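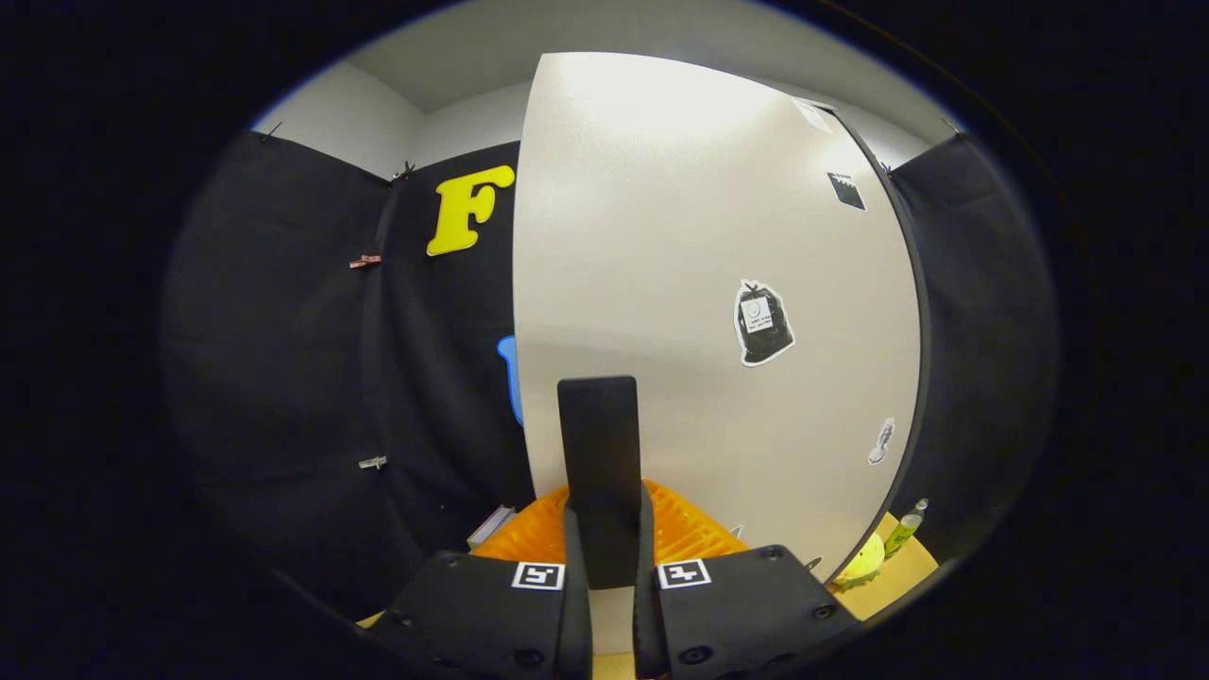
A curved off-white board with a spot of orange in front.

Fasil Fikre keeps his loaves going for 16 hours before they see an oven, and after one bite of the rye I stopped asking why. His bakery in Tevatton is a narrow shopfront with a queue out the door by eight most mornings, and the smell gets you from the far side of the car park (toasty, a little sour, a bit like warm apples).

I'd come for the bread but stayed for the flour. Fikre buys whole grain from Flurkau, two valleys over, and mills it himself on a stone mill he calls Brabec after the family who sold it to him. It's slow, it's loud and the colour that comes out of it is gorgeous, more honey than white! Fresh flour drinks up far more water than the supermarket stuff, so his doughs are wet, wobbly things that want to slide off the bench. He folds them with damp hands and never seems to hurry.

The recipe he gives home bakers starts with 466 grams of flour, and he's quite firm about the last six. Start it on a Friday night, leave it somewhere cool, and shape it after breakfast. If your kitchen runs hot in November, as his does, cut the starter back a little and trust your nose.

My favourite was the Luvia, a seeded loaf with a dark, crackly crust and a crumb that stays soft for days. We ate half of it in the car with nothing on it. The rest went home for toast, with cultured butter and the last of my neighbour's apricot jam, and I've already put my name down for two more.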